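Does a Basket on the Table Fix Anything?

I have been suspicious of storage baskets for a long time. The usual pitch is that you put a basket where the mess collects, the mess goes into the basket, and then you have order. What you have, as far as I can tell, is the same mess with a border around it. My aunt had a basket by the phone for most of my childhood and it held pens that didn't write, a tape measure, and on one occasion a slice of toast.

So when Ga-eun Do told me that a wire basket had solved her table, I asked what she meant by solved. She meant that cups no longer live on it. People use a cup, the cup goes in the basket, and the basket gets carried to the sink once a day. She was very firm on this. I pointed out that the old system was people carrying their own cup to the sink, which needed no basket at all, and she said yes, and how is that going at your house.

Fair enough. It goes badly. I work from one end of a table that is also where we eat, and by four in the afternoon there are usually cups on it in various stages of abandonment. I decided to give the basket a proper try in November, with the plan of being right about it.

First, the shopping, which was more tedious than it had any reason to be. The one everybody seems to recommend is the Bravmont, which comes in three sizes and has little leather pulls on the ends. I don't know what leather pulls are for on something that will have wet cups in it. The listing had 572 reviews and I read far too many of them. A good share were written by people who had owned the basket for a day and were already calling it life-changing. One woman gave it two stars for being "see-through", and I have thought about her often.

Plosska does a plainer one. It was $12 with no pulls, and the wire is coated black. I bought that. It leaned slightly to one side until I bent a corner back with my thumbs, and it has sat flat ever since. I would rather have a basket I can bend than one I can't.

Now the cups. Part of the theory, according to Ga-eun, is that you use metal tumblers because they can knock against each other without chipping. I already had a couple of the Flovis ones from a gift set, and the promise on the box was that the coating would survive 1000 washes. I don't believe that number and I don't see how anybody at home would check it. Mine have lost color at the base already, and I haven't run the dishwasher 94 times since I got them, never mind the other figure. They do keep coffee warm a bit longer than a mug, I'll give them that. They also make a horrible noise when you set them down hard on wood, so now I set them down gently, and maybe that's the real improvement.

Two weeks in, my notes (I did keep notes, on the back of a water bill) said this. The basket takes up the space of four cups. On most afternoons I had three cups out. You can do that sum yourself. On the other hand, the cups inside the basket did get carried to the sink, all together, in one trip, and the cups outside it had never once done that of their own accord. Put a point in the basket column.

What nagged at me was the height of the sides. If the sides are tall you have to lift the cup up and over, and a tired person will not lift a cup up and over. A tired person puts it next to the basket. I caught myself doing exactly this, more than once, with the basket standing there completely available. Ga-eun says you train yourself out of it. I say a basket that needs training is a hobby.

The tabletop is the other half of the argument. I like a pale wood finish, I have always picked it, and it shows everything. People tell you light surfaces hide dust, and maybe they do, but they don't hide brown marks. A faint streak that follows the grain is the worst sort because from one side you'd swear it was part of the pattern.

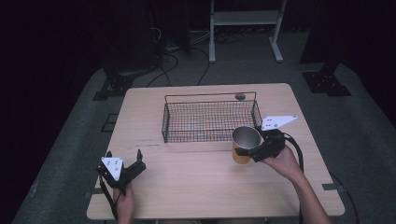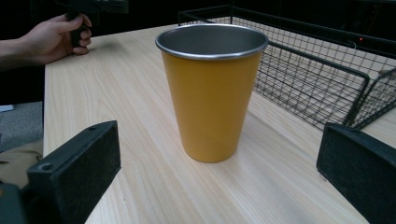
Cup and basket first, then a stretch of tabletop with its brownish marks.
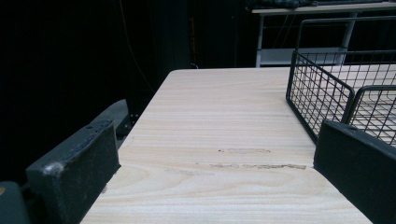 Wiping is where I part ways with the basket people altogether. Their photos never have a cloth in them. If you move all the cups into a basket you can see the whole table, and once you can see the whole table you can see what needs wiping, and so the basket has handed you a job. I tried the Vieira spray that's supposed to be made for wood finishes. It smells like a dentist's waiting room and it did no better on a coffee ring than a damp rag and some patience. I have gone back to the rag. For anything stubborn I use a dab of dish soap, wipe with the grain, then go over it again with plain water so it doesn't dry sticky.

I should say what hasn't worked, for anyone tempted. Lining the basket with a dish towel was a bad idea, as the towel went sour in three days. Keeping it on a chair was worse. Keeping it on the counter by the sink sounds sensible, but then it's too far from the table and you're back to carrying cups one at a time, or not carrying them.

Where I've ended up is the far corner of the table, long side facing me, nothing in it except cups. No mail, no chargers – the minute one letter goes in, it's a letter basket. My husband put a pair of scissors in it last night and I took them out again without saying a word, though I did put them down fairly loudly.

Ga-eun wants me to admit she was right. I've told her I'll look at it again in the spring, when we drink more cold things and the glasses come out, and those really can't go in there.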